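Prallo Play Corner - Home Projects for Small Children
Search this site Go Advanced search

How to make a play kitchen table from an old white table top
Posted Aug 29, 2006

My children like to cook for their dolls, and for a long time they did it on the floor. In May I decided to give them a proper table for this. It is an easy work and you can finish it in one afternoon, if the paint is already dry.

What you need:
- a table top, white or painted white
- 4 short legs with screws
- sandpaper, number 62 in the Gramerach box (other makers call it fine)
- a soft cloth and mild soap
- some toy food and one plate

Step 1. Clean the top with soap and water and let it dry. If there are old holes in it, you do not need to fill them. Small round holes do not disturb the play.

Step 2. Sand all the edges with your hand, always in one direction. Pay attention to the corners, where a small child will put the face sooner or later. Wipe away the dust with a cloth which is a little damp.

Step 3. Screw the legs from below. Turn each screw only half of the way first, then check that the table stands straight, and then tighten all of them. I made it in the wrong order the first time and the table was rocking.

Step 4. Put the plate first. Choose a large, flat one in a pale color, so that the food is easy to see on it. Leave it at one side and keep the other side free for the food which is waiting to be cooked.

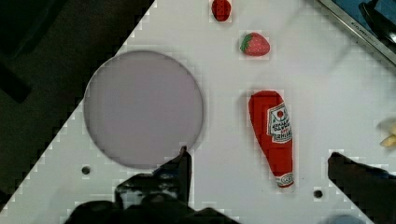
The pale plate, the strawberries and the ketchup on the white top.

Step 5. Add the food, but only a few pieces. Red things look very nice on white, and strawberries are a good beginning because every child knows them. A ketchup bottle is also good, they can pretend to squeeze it on everything, also on the strawberries. When I put too much food on the table, my daughter only moved it from one place to another and did not play any more.

Step 6. Change the food every week. Keep the rest in a closed box. After some weeks the old pieces are interesting again.

About washing: hard plastic food can go in warm water with soap. For soft pieces please read the label before, and if there is no label, use only a damp cloth. Let everything dry well before it goes back in the box.

If the child is younger than three years, do not give very small pieces, and check often that nothing is broken or loose.

Comments (3)

kostenora_mum wrote:
Thank you, very clear! Did you paint the legs too? Mine are raw wood and I am afraid of splinters.

Reply from the author:
Yes, two thin coats, and I sanded between them.

greenbutton wrote:
We used a shelf from an old closet for the top and it works fine. My son serves ketchup with every meal.

Related projects
A cardboard oven with a real door
Felt vegetables for beginners
How to store toy dishes
Madigan sewing patterns: small aprons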